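Omudik -- Galerie : les espaces communs du site de Codovgate

Mise en ligne : mercredi 3 juillet 2019

Le site de Codovgate réunit depuis le printemps l'ensemble des services d'Omudik, auparavant répartis entre deux adresses. Les bureaux occupent un plateau unique de 1212 mètres carrés, auquel s'ajoutent les locaux techniques et les archives. La présente galerie est consacrée aux espaces partagés, c'est-à-dire à ceux qui ne relèvent d'aucun service en particulier et dont l'usage est ouvert à l'ensemble du personnel ainsi qu'aux visiteurs accompagnés.

L'aménagement intérieur a été confié au cabinet Wuisan, qui avait déjà assuré l'étude préalable. Le cahier des charges demandait des volumes clairs, un mobilier facile à déplacer et des rangements accessibles sans clef. Les travaux se sont achevés en avril. Quelques ajustements restent prévus, notamment pour la signalétique intérieure, dont la version définitive sera posée au cours de l'automne.

Les légendes ci-après indiquent la destination des lieux et rappellent les principales règles d'usage. Le règlement intérieur complet demeure consultable à l'accueil et sur l'intranet, sous la référence 2991.

Vestiaire

Le vestiaire est ouvert aux mêmes heures que les bureaux. Il reçoit les manteaux, les vestes et les tenues de rechange des personnes travaillant sur place, ainsi que les effets des visiteurs pour la durée de leur rendez-vous. Le cabinet Wuisan a retenu le principe de la niche, préféré à celui du portant mobile, qui encombrait les circulations dans les anciens locaux. 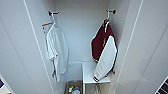

Niche du vestiaire : vêtements sur cintres, suspendus aux deux crochets muraux. Rangement en partie basse.

Les parois, blanches et mates, se nettoient au chiffon légèrement humide. L'usage de produits abrasifs est exclu, de même que la pose d'adhésifs ou de crochets supplémentaires. Toute demande d'équipement complémentaire doit être adressée au service intérieur, poste 596.

Il est demandé à chacun de suspendre ses vêtements sur un cintre et de laisser dégagée la partie basse de la niche, réservée aux petits effets. Les sacs volumineux, les casques et les bagages sont déposés à la consigne de l'accueil -- y compris lorsqu'il ne s'agit que de quelques heures. Les vêtements laissés sur place plus de 18 jours sont remis au service intérieur, qui les conserve jusqu'à la fin du trimestre. Passé ce délai, ils sont confiés à l'association Grorach, partenaire d'Omudik pour la collecte textile.

Omudik ne saurait être tenue pour responsable des objets de valeur laissés dans les poches. Les badges d'accès, en particulier, ne doivent pas rester au vestiaire.

Espace de pause

L'espace de pause se trouve de plain-pied avec les bureaux. Il remplace les deux anciennes cuisines d'étage, dont la capacité était devenue insuffisante aux heures de déjeuner. Le projet initial prévoyait une pièce entièrement fermée ; après consultation des services, il a été décidé de conserver une relation visuelle avec les postes de travail voisins, au moyen de portes et de cloisons vitrées.

Le revêtement de sol distingue deux usages. Devant les meubles bas, une bande claire à fines rayures, bordée d'un liseré rouge, marque la zone de préparation des boissons et des repas. Au-delà commence la moquette gris foncé. Les deux rectangles rouge orangé qui y sont insérés répondent à ce liseré et reprennent l'une des teintes proposées par Wuisan pour l'ensemble du plateau.

Le plan de travail est entretenu chaque soir. Dans la journée, il appartient aux utilisateurs de le laisser en état après usage et de vider les bacs des appareils lorsque ceux-ci sont pleins. Les pannes sont à signaler au poste indiqué plus haut ; aucune intervention sur les appareils ne doit être tentée par le personnel. Le branchement d'équipements personnels n'est pas autorisé, pour des raisons de sécurité électrique.

La table peut être utilisée pour de courts échanges de travail en dehors de la plage du déjeuner. Elle ne fait l'objet d'aucune réservation. Les réunions de plus d'une demi-heure se tiennent dans les salles prévues à cet effet, afin que la pièce conserve sa destination première. Les chaises ne doivent pas être transportées dans les bureaux, même à titre temporaire.

Les conversations téléphoniques sont tolérées à voix modérée. La proximité des postes de travail, de l'autre côté de la cloison vitrée, impose à cet égard une certaine retenue, et les portes sont maintenues fermées lorsque la pièce est occupée par un groupe.
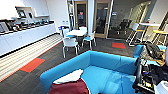

Informations pratiques et droits de reproduction

Les espaces communs de Codovgate peuvent être visités sur demande, les jours ouvrés, par les organismes partenaires et les établissements d'enseignement. La demande est transmise par écrit au service intérieur d'Omudik au moins deux semaines avant la date souhaitée. Les groupes sont accueillis dans le hall et accompagnés pendant toute la durée de leur présence sur le plateau.

Les vues publiées sur cette page sont la propriété d'Omudik. Leur reproduction est autorisée à des fins d'information interne ou pédagogique, sous réserve de la mention « Omudik, site de Codovgate ». Toute utilisation commerciale est soumise à un accord préalable. Les plans d'aménagement demeurent la propriété du cabinet Wuisan et ne sont pas communiqués par nos services.

La galerie sera complétée par une page relative aux salles de réunion, après la pose de la signalétique définitive.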